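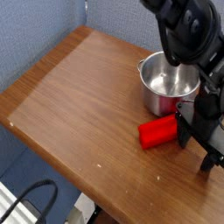 Session 4 is the one on squad contracts and what happens to them when a season ends badly, and I'll say at the start that I find this the most interesting bit of the whole module, so forgive me if I run on. Most of you will have followed a club or a national side through a poor year and seen the coach go. We're after the duller paperwork underneath. Think of two people either side of a brown table with a fabric partition behind it, going through a player's deal line by line, and you've got a fair idea of where most sporting decisions get made.

Our case is the Surnine women's hockey programme. You should have read the extract already (if not, read it before the seminar, please!). Quick recap: central contracts for the whole squad, all ending in September, the same month the head coach's report was due. So the board had to choose who to keep before it had read why the team had lost.

Three terms to get straight.

Fixed-term contract - ends on a date, with no need for anyone to be sacked. Players often talk about being "dropped" when their deal has simply run out. Keep the two apart in your essays.

Retainer - a regular payment for being available. At Surnine it was 600 a month, which sounds all right until you take off travel. Iona Kinnear, who captained the side, reckoned she spent nearly 50 hours a month on trains and coaches. Her interview is in the reading and I love it, she's very blunt.

Appearance fee - paid per match, on top. Watch what this does to a player carrying an injury. Would you own up to a sore hamstring the night before a tournament if it cost you the fee? I'm not sure I would.

Now the argument. Marijke Jansen says all deals should end together, so a new coach can start clean. Vitalii Sydorenko wants them staggered, with a third of the squad up each year, and he points to Urkholm, where it was tried for 6 seasons and the team kept its older players through two changes of coach. I lean towards Sydorenko, but his chapter skips over the cost, and Jansen is good on that. Read both.

For the seminar, come with a page of notes on this: you're on the Mandstead board, the side has just finished last, and the technical report is late. Do you renew, wait, or offer short extensions? Dorian and Algirdas are opening, one for waiting and one against, and they can fight over who gets which.

Essay titles go up after the seminar. Word limit as before, and please put your sources at the end this time.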